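Trullgate hangs its baskets, argues about wallpaper
2024-01-16

The supply drawer at the Trullgate workshop has been retired after a long and undistinguished career. In its place are wire baskets, hung on the walls at a height where people can see what is in them, which was never among the drawer's strengths.

The change was voted through at the January members' meeting, 17 in favor and 5 against. The five, it should be said, had nothing against baskets. They objected to the wallpaper.

The wallpaper is floral. It has large white flowers with five petals, yellowish palm-like leaves and bright green ones with jagged edges, all on a dark reddish brown, and it arrived as part of the same proposal. Anyone who wanted somewhere sensible to keep the tape had to take the foliage too. Fuseini Kwofie, who wrote the proposal, described this at the meeting as "a package." Others described it as a trick.

"I have looked at beige in that room since a year ago July," Kwofie said afterward. "I am fond of the people who like beige. They can have the hallway."

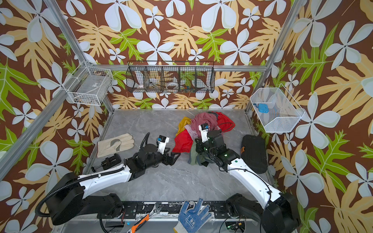

The black basket on the back wall is the one with the compartments, and so the one everybody has opinions on. Kwofie's plan gives tape the middle and small odds and ends the right-hand side. The left is for anything on a roll that isn't tape, a category that took up eleven minutes of the meeting and may come back in the spring. The white baskets on the side walls have no assigned purpose yet. Members have been asked not to assign one by leaving things in them.

Baskets and paper together came to $477. The original estimate was $273, and it left out the paste, the hooks and a second order of wallpaper, needed after the first was measured against the wrong wall. The difference came out of the fund for a new kettle. The old kettle will be staying on.

Less was said about the floor. The gray marble pattern with its faint white veins was not part of the vote, and opinion is divided on how it gets along with the flowers. One member felt it calmed things down. Another said it was like standing in a bank and looking at a jungle.

Fabric work carries on in the room as before, with the usual request that piles be folded or claimed by closing time. Unclaimed pieces go to the remnant sale at the Cadwaladr building.

The contents of the old drawer are in a box by the door and can be collected until the end of the month. They include a quantity of string, keys to nothing in the building, and a tape measure in centimeters that several people have already said is theirs.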